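Última actualización: 25 de octubre de 2018
Imprimir | Enviar por correo electrónico

Trucos para una tarde de película en casa (sin acabar con el sofá lleno de migas)

En mi casa los domingos de lluvia son de película de dibujos, de las de animales que hablan y villanos con castillo, y después de tantos años una va cogiendo sus mañas. Os cuento las mías por si os sirven, que ya sé que cada familia es un mundo.

Lo primero, la manta. Poned encima del sofá una sábana vieja, bien remetida por los lados, y cuando salgan los créditos la recogéis por las cuatro puntas y la sacudís en el balcón. Yo uso una bajera de cama pequeña, que con la goma se queda agarrada a los cojines (¡y ni se mueve aunque salten en la persecución final!).

Para las palomitas, tapad el fondo de la olla con una sola capa de maíz y nada más. Ponedla a fuego medio, con la tapa un poquito abierta para que salga el vapor, y la sal al final, muy fina. Si os gustan dulces, una cucharada de azúcar con el aceite, pero entonces no dejéis de mover la olla ni un momento, que se quema en un suspiro.

Los mandos y los discos los guardo en una caja de zapatos forrada, debajo de la tele. Los discos rayados a veces se salvan limpiándolos con un paño de gafas, siempre desde el centro hacia fuera, en línea recta. Así recuperé una de piratas que mi pequeño daba por perdida desde diciembre.

Si queréis algo menos goloso para picar, la soja tostada sale muy bien y cunde muchísimo. Se deja en remojo la noche anterior, se escurre, se seca con un trapo limpio y va al horno hasta que cruja.
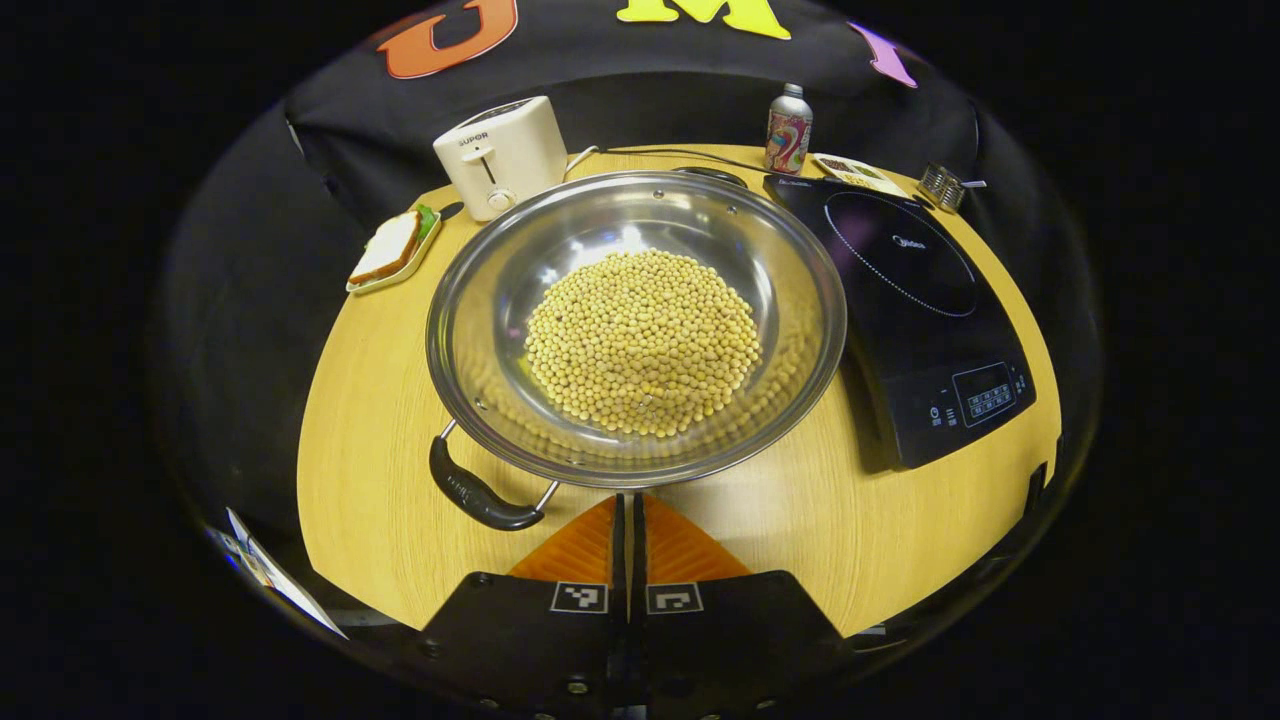 Y con la luz, paciencia. A oscuras del todo los pequeños se asustan con el malo, así que dejo encendida la lamparita del pasillo y la puerta entornada. Hago una pausa a los 30 minutos para el baño y otra si me la piden, y el que va a la cocina trae el agua para todos.

698 veces compartido | 19 comentarios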